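Ticket 293: Access code for companion readings shows "already redeemed" after edition change
Product: Guiding Young Children course package (bound book plus online readings)
Opened: October 20, 2020
Status: Closed
Priority: Normal
Reported by: Course materials desk, Trovelbridge

Summary

Students in the early childhood program bought the bound book with the online readings. When they enter the code from the card in the back of the book, the Wurken reader says "This code has already been redeemed." The cards were still sealed. The students can log in and can see their course, but the readings tab is blank except for the sample chapter.

Original report

We have one section using the new edition this term. The order was placed with Doltton as a package, meaning the book with the access card bound in. The first students to try the code got the error on the same evening. We told them to wait a day and try again, and they got the same thing. We then opened a sealed desk copy, scratched off the card and entered the code from a staff account. Same message.

Steps to reproduce:

1. Log in to the Wurken reader with a student account.
2. Choose Add a title.
3. Enter the code from the card, with the hyphens.
4. Click Redeem.

Expected: the title is added to the shelf and all chapters open.
Got: "This code has already been redeemed. Contact your place of purchase."

We did contact the place of purchase. Doltton said the codes come from the publisher's list and they can't see whether a code has been used. They sent us to you.

Already tried: a different browser, a private window, clearing cookies, typing the code without hyphens, typing it in capitals, a campus computer and a home computer. No change with any of these.

Reply from support

Thank you for the detailed steps. The browser is unlikely to be the cause when a fresh account on two networks gives the same message. Please send the following:

- the first four characters of the code (do not post the whole code in the ticket)
- the ISBN printed on the back cover
- the ISBN printed on the card itself
- the course ID from the instructor's page

The last two are often missed. The number on the card is not always the number on the book, and the reader checks against the card.

Update from the materials desk

Codes all start with the same four characters, sent by private message. The ISBN on the back cover is the package ISBN for the new edition. The ISBN on the card is different by the last several digits. We compared it with last year's order form and it matches the card from the previous edition.

Attached are a photo and the order form as a separate file.
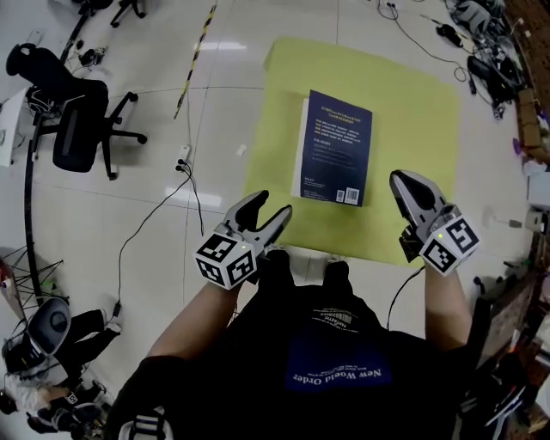 Attachment 1. Overhead view, two hand-held grippers and a dark navy book.

Reply from support

The order form was enough to go on. The card ISBN belongs to the previous edition package. I looked up the code batch and found the following.

The batch was made for the previous edition and was marked as closed in February. When a batch is closed, any code in it that was never used is set to "redeemed" so that it can't be entered later. The message is the same one shown for a code that a student has really used. I agree that it is misleading and have passed that on to the team that looks after the redeem page.

So the codes were never used by anyone else. The books were bound with cards from a closed batch.

Two questions before I go further. How many books in your order have this card? And are any students holding books bought from somewhere other than your store?

Update from the materials desk

We received 315 books in the order. We checked the unsold copies and all of them have the old card. We can't check the ones already sold without asking students to bring them in. A few students bought used copies elsewhere, without a card, and are not part of this problem. They were told at the start of term that used copies don't include the readings.

The instructor needs the chapter on guidance through the environment for the next assignment. It asks students to observe a playroom, draw the layout and note where conflicts between children tend to happen. The observation form is only in the online readings. The printed book refers to it but does not include it.

Reply from support

Understood. I have done two things while the cards are being sorted out.

First, I have opened temporary access for the whole course ID. Students do not need a code for this. They should log out completely, log in again and open the course from the shelf. Temporary access runs for 13 days and can be extended once.

Second, I have placed the observation form in the instructor's files as a printable page, so it can be handed out on paper if anyone still has trouble.

Please ask one or two students to confirm before telling the whole section.

Update from the materials desk

Two students tried. One got in right away. The other still sees only the sample chapter. She says she logged out and in again. Her account is on the course list.

Reply from support

Please have the second student check which email address she is logged in with. I can see two accounts with the same last name in your school's group, and only one of them is enrolled in the course. The other was made on the publisher's Sengar login page and has the sample chapter on its shelf.

If that is her, she should log in with the school address. I can merge the two accounts if she would like to keep notes from both. The merge can't be undone, so I need her to ask for it from the school address.

Update from the materials desk

That was it. She was using a personal address. She now sees all chapters and does not need the merge — she had no notes in the other account.

We have told the rest of the section. A handful wrote back with the same two-address problem and fixed it themselves from your instructions.

Reply from support

Good. On the codes: the publisher has agreed to issue a new batch tied to the current edition. I can send these as a spreadsheet or add access directly by student email. Direct access is quicker but it has to be matched against proof of purchase, so you would need to send a list of buyers. The spreadsheet leaves the handing out to you.

For the unsold copies, Doltton can send replacement cards to be tucked into the books. The old cards should be removed or crossed out. If both are left in the book, students will try the wrong one first.

Update from the materials desk

Spreadsheet, please. We will hand out one code for each old card that is brought in or photographed. Doltton has confirmed that the replacement cards are on the way.

One further question. Will highlights made under temporary access be kept once the student enters a real code?

Reply from support

Yes, as long as the code is entered on the same account. Highlights and notes are stored with the account and the title. If the temporary access ends before the code is entered, the title disappears from the shelf, but the notes come back when the code is added. They are held until the end of the academic year.

The quiz scores in the instructor's gradebook are stored separately and are not affected either way.

Update from the materials desk

Spreadsheet received. We tested one code on the staff account and it worked the first time. The title shows the correct edition and the chapter numbers match the printed book. We have started handing the codes out, and roughly half the section has picked one up.

Resolution

Cause: access cards from a closed batch for the previous edition were bound into the current edition. Unused codes in a closed batch show as "already redeemed."

Fix: temporary access by course ID, then a new batch of codes for the current edition. Replacement cards for unsold copies sent through Doltton.

Workaround for students who see only the sample chapter: check that the login is the school email address and not a personal one.

Open item moved to a separate ticket: change the wording of the message for codes in a closed batch.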